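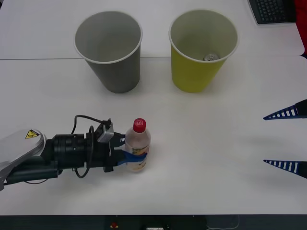

Gray and yellow paper cups on a white table.

Ticket 724
Subject: Hawthorne roster missing from summer workout sign-in
Opened by: Milagros Henríquez, Hawthorne football
Handled by: Cheuk-hei Sin, Sturnar support
Status: Closed

Henríquez: Our players can't check in for summer conditioning. The sign-in screen loads but the player list is blank. Coaches can see everyone on the desktop side. We have 70 on the roster and morning lift starts at 6:30.

Sin: Does it happen for every position group, or only some?

Henríquez: All of them. Linemen and skill players lift at different times and both lists are blank.

Sin: Checked the account. The workout calendar still points to the spring season, which closed when you moved your seniors out. The sign-in screen only shows players in an open season. Please go to Seasons, pick Fall Camp, and set it as current. Then log out on the tablet and back in.

Henríquez: Did that. Names are back, but the list shows 4 players twice. All four transferred in after February.

Sin: Those have one record from the Cedau import and one entered by hand. I merged them and kept the jersey numbers from the hand-entered records. Workout attendance from both carried over. Please check the weight room totals.

Henríquez: Totals match our paper sheet. Linemen checked in this morning with no trouble. OK to close.

Closed. Cause: calendar tied to a closed season. Duplicates merged.

Comments

druvham_dline: Same blank list here, switching the season fixed it.

coachpete: We have more than 166 names with JV included and had to log out twice before they all loaded.

RT_equipment: Does merging keep the helmet sizes? Ours went blank.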